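Dec 6, 2025
Gripper comparison in sim, wrist view, horn part

Continuing the comparison of the two parallel-jaw models, Stana and Plidine. Same arm model, same controller gains, same wrist camera mount for both. Only the gripper description file changes between sets. The part is the black horn from the Mornov object pack, picked by the stem and held bell up.

Settings carried over from May: finger friction unchanged, grip force limit 10 N, solver step unchanged. Hanneke Leemans found that the Plidine file still had the old finger mass, so I reran that set before reading anything into it. The old logs are in the archive folder and should not be used for plots.

Total for both grippers is 1830 grasp attempts, start poses randomized with one seed list. Drops during lift: 154 with Stana, fewer with Plidine, but the Plidine count includes a block where the controller timed out before closing and I have not sorted those out yet. No comparison of rates until that is done.

Most of the Stana drops I replayed go the same way. The fingers close on the curved part of the stem, contact is reported on both sides, then the part rolls about the line between the contacts once the arm accelerates. The bell is wide and well above the grip, so a small roll at the stem moves the rim a long way. Raising the force limit delays the roll but does not stop it. A lower lift acceleration helps more.

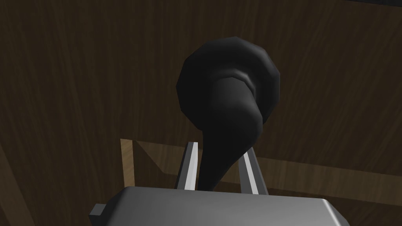 Wrist camera render, horn held at the lower stem, bell tilted toward the camera.

The view is a problem for the pose estimator. With the bell tilted this way, it takes up the center of the image, and the narrow end of the stem runs down out of sight between the fingers. The estimator has to work from the bell outline, and for rotation about the bell axis that outline gives very little. The rim in the mesh is faceted, so the flat segments do give the edge detector something to lock on to, but the match can jump by one segment and still score well. I would not trust a good score from this viewpoint.

Contrast is the other issue. Matte black against dark brown wood in dim light, and the lower threshold on the edge detector had to come down before the upper part of the rim was picked up at all. The lighter rail behind the stem then adds edges of its own. Tried masking it by depth. Works when the depth render is clean, untested with the noise model on.

Frame 765 of the replay log is the one to use for checking the mask.

Open items:
Split the Plidine timeouts from the true drops.
Rerun both with the smoother horn mesh, if Verbruggen can export one.
Move the camera mount outward on the wrist and repeat the pose test, same seeds.
Check whether contact normals on the stem come from the visual mesh or the collision hull.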